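Home from the humanist weekend in Undamdale and my feet hurt, my throat hurts, and I have a tote bag with four pamphlets in it that I will never read. I'm going to write this down tonight before it all turns to mush in my head.

I drove up in the dark with a thermos and a bag of pretzels. The hall is the old grain exchange, the one with the terrible echo, and by the time I found parking they were already doing the welcome. 1,075 people signed up this year! I remember when we fit in the back of the Ellow bookstore and had to borrow chairs from the church next door (which I still think is funny, and they were always very nice about it).

First panel was on prayer at public meetings, and it was good, maybe the best thing all weekend. The county board back home in Flolldale still opens with one, and I've sat through enough of them staring at my shoes. The speaker was a retired city clerk and she was so calm. She said her town swapped it for a minute of silence and got two angry letters, and one of those was about the parking. I laughed way too loud. I wrote down her wording for the motion and I'm going to type it up this week, if I can read my own handwriting.

Then came the big one, the panel on whether we should have anything like ceremonies at all. Namings, weddings, funerals, candles, singing. Oh boy. One man stood up and said that if he wanted to sing he'd have stayed Methodist, and half the room clapped, and the other half sort of groaned. I was with the groaners. When Dad died we had no idea what to do with ourselves. We ended up in the yard telling stories until it got cold, and it was lovely, but I would've given a lot that week for somebody to hand me a sheet of paper with an order of events on it. I wanted to say so at the mic and I chickened out. There was a line and my hands were shaking.

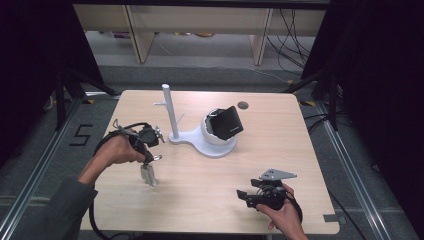
So that's been bugging me ever since. I had the whole thing ready in my head, too, and then the moderator called time and everybody went off to eat. I told it to the woman next to me in the lunch line instead, and she got teary and then I got teary, with both of us holding trays. Maybe that was a better place for it. She runs a group that trains people to lead funerals and she gave me her card. I put it in my coat pocket and I keep checking that it's still there.

Lunch was at Huỳnh, across the street, because the hall food ran out by noon. Lemongrass tofu, broken rice, the little pickled carrots. They had a small altar by the register with oranges and incense on it, and I watched a whole table of atheists step around it very carefully with their coats pulled in. I liked that. I thought about my grandmother's kitchen and her saints over the stove. I never minded the saints, really. It was the going to hell part I minded.

Afternoon was weaker. A long talk about how religion is going to be gone in a generation, with charts, and I've been hearing that talk for as long as I've been coming to these things. My neighbors are Pentecostal and they have six kids and a very full driveway, so I have my doubts. I also don't love how some of the speakers talk about believers, like they're all a bit dim. My sister is the smartest person I know and she goes to Mass every morning before work. I came close to walking out and then got a coffee and sat back down at the end of the row by the radiator.

They passed the buckets for the legal fund at the close and the total was $3,639, which got a big cheer. I put in a twenty and then felt cheap and put in another five.

The drive back was rain the whole way. I listened to a gospel station from the bridge on, and I'm not ashamed of it, the music is better and the other choice was a man shouting about baseball. I sang along too. I know all the words from when I was a kid, every verse, and I can't remember where I put my library card.

Things to do: type up the motion wording, call the funeral training lady, wash the good scarf (fish sauce). Ask my sister if she wants to come up for the spring concert and don't bring up any of this at the table unless she does first.

It's almost midnight and the cat is sitting on the tote bag. Bed.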